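Project Indero – What Went Wrong With Our Drawer Task
Student project report, Clasia robotics course
Jun 10, 2022

My part of Indero was supposed to be the easy part. We wanted a robot arm to learn to open small drawers from recordings of a person doing it with hand-held grippers, and I was the person! I'd done it at home with my fingers a million times, so how hard could it be?

We planned for 72 recordings per drawer and ended up with 962 in total once I'd counted all the retries (yes, I kept going after I should have stopped and looked at the data). The grippers log how far the jaws are open, plus where the gripper is in space, and everything goes into a program we called Safavi that lines the two up in time. 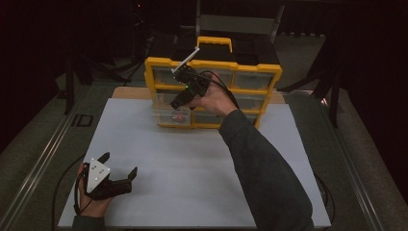

So the fault. Late in May I played back a batch and saw the right gripper closing before it got anywhere near the drawer. I blamed the tracking first and lost two whole evenings on it. Then I blamed myself and redid session 21, very slowly, and it looked exactly the same – jaws shut, hand still moving in.

The real trouble was the clock. The right gripper's log was drifting away from the position log, a little more every minute, and Safavi only matched the two once at the very start. Short sessions looked fine. Long ones were garbage by the end, and session 22 was my longest, so of course that's the one we had trained on. The arm did what the data told it: it closed on thin air and then shoved the drawer front with shut jaws. I hit the stop button and nothing broke, but my hand was closer to it than I'd like.

I've since added a sync check every minute, and a session that fails it gets thrown out. I also stand behind the Varkidari safety line for every test run now, even the boring ones. Session 22 still needs to be recorded again, in shorter pieces this time.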